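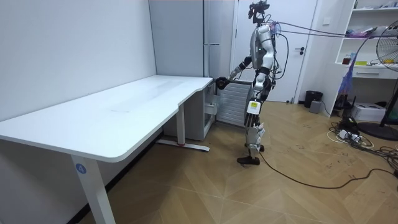 Pongsak Tanasarn

The corner of a desk is usually specified last. Width, depth, height range and load rating come first, then finish, then cable handling, and the corner is whatever remains when two straight edges meet. I think this is the wrong order. For anyone who works in a room with foot traffic, the corner should be settled before the width.

The white desk at the top of this page has rounded edges and a curved notch in the front edge near its right end. I have come to regard the notch as the most useful feature a large desk can have, and the one most often removed when a purchaser is asked to cut the price.

Consider what a deep rectangular top does in a room. The back third is out of reach for a seated person of ordinary build, so it collects chargers, paper and cups. The front corners project into the walking path at hip height. Putting a radius on those corners reduces the severity of contact and does nothing about its frequency. A notch changes the plan shape itself. It gives back floor area at the point where people turn, and it lets the user pull in closer, which brings part of the back third into reach.

The usual objection is lost surface. I measured this on a Meesuk top in our own office. The notch removes 600 square centimeters. That is less than the area of one letter-size sheet plus a closed notebook of moderate size, and in my experience it is area that held nothing except the edge of a forearm.

A better objection comes from Gualtiero Rinaldi, who fitted out the Dralero building and has installed more desks than I have sat at. His point is that a notched top is handed. It suits a left return or a right return, and when the floor plan changes the top cannot simply be flipped, because the underside is already drilled for the frame. He is correct. A rectangular top survives a move and a notched one may end up in storage. My answer is that most desks are moved far less often than they are walked around, and the purchasing rules are written as though the reverse were true.

Height adjustment makes the matter more important. A fixed desk has one contact height and people learn it. An adjustable desk meets the hip on Tuesday morning and the ribs after lunch. It also separates the top from whatever storage sits near it. Cabinetry under a moving top needs clearance at the lowest setting, and I would ask for 5 centimeters at minimum. The Saston catalog lists a lowest height of 66 centimeters and gives no figure for clearance below the top, so the buyer finds out with a tape measure after delivery.

Flooring belongs in the same discussion. On light parquet there is no carpet pile to hide a cable, and a cable that crosses the floor is in the walking path by definition. I would put the floor box on the desk side of the room before anything else is drawn. It is cheap at that stage. Once the parquet is down it means lifting boards and matching the finish, and the match is rarely good.

For a new room, then, I would draw the walking path first, at full width, and place the desk corner against it. The notch goes wherever that line and the desk conflict. Width comes out of what is left, and if the result is 10 centimeters narrower than the standard size, order it narrower -- the supplier will complain, and then will cut it.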